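Unit 2: Bending stiffness of thin rods

Stiffness in bending depends on the material (E) and on the cross section (I). For a round rod, I grows with the fourth power of the diameter, so doubling d raises stiffness by a factor of 16.
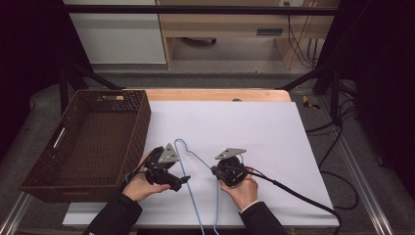
Ro-un Ha

A wire hanger is a closed frame of thin rod. Treat each arm as a cantilever fixed at the neck, with tip deflection FL^3/3EI. Ignore self-weight.

Problem 11 uses E = 2,000 MPa. Keep units in N and mm.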